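# Sewing practice, with a very bright lamp

The practice room at Irnell is at the end of a corridor, past a vending machine that takes coins and keeps them. I was there on Tuesday, March 27, 2018, to talk to the woman who teaches suturing on the pads, and who agreed to be interviewed on condition that I left her name out and didn't use the word "delicate".

"Everyone writes delicate," she said. "Then they write painstaking. I've been called painstaking in two newsletters and my mother kept both."

She trained as a nurse, moved across to theatre work, and has ended up teaching grown adults to tie knots in something the colour of uncooked pastry. The pads come from a supplier called Hurnard. She has opinions about Hurnard, most of them to do with delivery. Before that the room used Pretorius pads, which she liked very much until they started arriving stiff as bath mats.

"A good pad gives a bit," she said. "You want it to crease when you push it and you want it to sulk a little before the needle goes in. If it's too easy, people get cocky. If it's too hard, they blame the pad, and then I have to hear about it."

We talked with the instruments on and the lamp up. Close to, the surface of a pad is not the blank thing I'd expected. It's all tiny shiny bumps, and the black thread lies over it in loops that look, to my eye, like something a cat has been at. 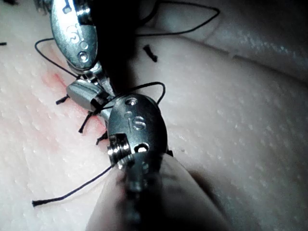
What is the first thing a beginner gets wrong?

"Thread. They're so busy watching the needle that they forget it has a tail," she said. "Then they go to tie and they've got loops everywhere, and they pull the nearest one and hope. I've seen people pull for a good while. It's like watching somebody look for the end of the sticky tape."

Her cure is dull and she is proud of it. Learners spend their first session making loops and laying them down again, with no needle at all. They hate it. One of them asked whether there was a faster version, and she told him yes, it was called doing it badly.

The loops session lasts two hours. After that comes a biscuit break, which she regards as part of the teaching. I was offered a custard cream from a tin marked "STERILE", in marker pen, by a previous class with a sense of humour.

I asked about the light, which had been bothering me. One side of the work can be blazing while the other drops off into something like a cellar, and I said I'd have thought you would want it even all over.

"You'd like to," she said. "But you learn more about a surface from a shadow than you do from a lamp. A fold that you'd miss completely in flat light shows up as a little ridge. I tell them to look for where it goes dark and work out why. They tell me they can't see. I tell them that's step one."

She also has strong feelings about what people do with open jaws. Beginners, she says, wave them about. They open up long before they've decided what they're picking up, then hover.
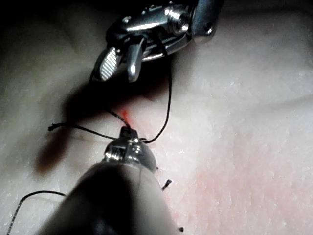
"Decide, then open, then go," she said. "If you're hovering you haven't decided. It's the same with people in front of the fridge."

There is a practice log, a thick ring binder called the Clula book after the firm whose name is on the spine. It came free with an order of something else. Every finished row gets an entry, written by the person who did it, and the rule is that you have to say what was wrong with it before you're allowed to say what was right. The latest entry was number 429. I was let loose on it for a few minutes and can report that "bunched" is the most popular word, followed by "not my fault", which has been crossed out each time in what I took to be her handwriting.

By then we'd got on to the part she likes, which is closing a line. The pads used for this have a thin red cut running across them, a really cheerful red, closer to orange, with a pinkish bloom on either side. I said it looked like felt tip. She said plenty of people relax when they see it, because it looks like homework.

"And they should relax. You can't sew with your shoulders up by your ears. But then they do two nice knots and start to rush the third, because they can see the end from there. The third is where I go and stand behind them."

Does standing behind them help?

"No. It makes them worse. But they have to get used to somebody standing behind them."
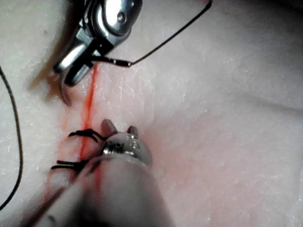 She teaches the bite, as she calls it, by distance. The needle should go in as far from the line on one side as it comes out on the other, and it should follow its own curve the whole way. Pushing a curved needle straight is the commonest sin in the room after thread.

"It's bent for a reason. Let it be bent," she said. "People try to drive it like a nail. You turn it, you let it come round, and you don't tug. If the edges pucker you've pulled too tight, and if you can see daylight you haven't pulled enough. There's your whole course. You can go home now."

I asked whether she sews at all outside work. She took up a pair of curtains last June, she said, and they are still pinned.

The next group was in the corridor by this point, losing money to the vending machine. She went to find a fresh pad and asked me to put the lid back on the biscuits.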